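Section 2: Setting up your first watch area

By now your Skangate receiver should be on the shelf with its status light steady and the aerial cable screwed home. If the light is still blinking, go back to Section 1 and finish the network steps first. Otherwise, on to the fun part: seeing ships!

A watch area is a patch of sea that you draw on the chart. Skangate keeps a log of every vessel your receiver hears inside it, and can ring a bell, send you a message or just quietly write the entry down. People use it to follow naval visits, ferry crossings, patrol routes, fishing fleets and the odd tall ship. You can have as many watch areas as you like, but do start with one.

Before you begin

You will need:
- the receiver, switched on and joined to your network
- the Nurnero chart program, installed on a computer on the same network
- your station number, printed on the card in the lid
- the height of your aerial above sea level (a fair guess will do, you can correct it later)

Drawing the area

1. Open Nurnero and choose Stations, then My station. Type in the station number and press Join. The chart jumps to your position.

2. Check that the position is right. Inland stations sometimes come up in the wrong bay. Drag the blue pin if you need to, then press Keep.

3. Choose Areas, then New. The pointer turns into a pencil.

4. Click once for each corner, working your way round the patch you want. Double-click the last corner to close the shape. Keep it simple, as a shape with a great many corners takes longer to redraw and gains you very little.

5. Give the area a name you'll recognise in a message on your phone. "North channel" is good. "Area new copy" is going to annoy you by November.

6. Press Save. The outline turns from dashed to solid and logging starts straight away.

Note: The chart in Nurnero is for looking at traffic. It is not corrected for navigation and must not be used to steer by.

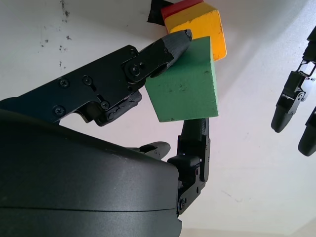
Fingertip on the corner of a green foam block.

Choosing what gets logged

A fresh area logs everything, and if you live near a busy port you'll have pages of tugs by teatime. Filters sort this out. They sit in the right-hand panel, under the area's name.

7. Open Filters and tick the types of vessel you want. The types come from what each ship says about itself over AIS, so they are only as good as whatever the crew typed in. Naval ships may show as Military, as Other, or with no type at all. We suggest leaving Unknown ticked.

8. Set Quiet time. Once a ship has been logged, Skangate won't log it again until this much time has passed. The factory setting is 30 minutes and suits most coasts very well. Make it longer if you have an anchorage in your area, or the same hull will fill your log as it swings on its cable.

9. Set Gap alert if you want it. Skangate then marks any vessel whose signal stops while it is still inside the outline. Please read the caution below before you switch this on, because gaps are fascinating and very easy to misread.

Caution: A gap in the signal does not tell you why it happened. Headlands, heavy rain, a crowded radio channel, a loose plug at your end and a transmitter switched off on board all look the same in the log. Warships often sail without sending AIS. An empty chart does not mean an empty sea.

Testing your area

10. Choose Areas, then Replay. Nurnero runs the last few hours of received traffic past your new outline and lists what would have been logged. It's a lovely thing to watch, little arrows trooping through the strait (have a cup of tea ready).

11. If nothing appears, widen the outline and try again. If still nothing appears, see Weak reception below.

12. When you're happy with the list, press Go live. Alerts are now on.

Weak reception

Height matters more than anything else. Moving the aerial from a windowsill to the loft can bring in a whole shipping lane you never knew you had. Salvador Quintela, who tested the receiver for us on a hillside above Mendes, had 147 vessels in his first full log after moving his aerial up to the chimney. His windowsill log had been mostly the pilot boat.

- Keep the cable as short as you can.
- Keep the aerial upright and away from gutters and metal roofing.
- Tighten both cable ends by hand. Do not use pliers.

Caution: Never work on a roof or mast near overhead power lines, or with thunder about. Unplug the receiver before you touch the outside end of the cable.

Sharing your log

Logs stay on your own computer until you choose to share them. To join the Plirnident pool, open Sharing and tick Send to pool. You'll then see traffic from neighbouring stations too, shown in grey so that you can tell it from your own. Positions in the pool are delayed by 2 hours, and the delay can't be changed from the user side.

Some countries limit the publishing of naval movements. Check what applies where you live before you post logs or charts anywhere public.

If you spot a mistake in this section, write to Catarina Caldeira through the Help page in Nurnero. She keeps the manual and loves a good correction, particularly one with a log file attached.

Section last changed: 2026-10-13

Next: Section 3, Alerts and message lists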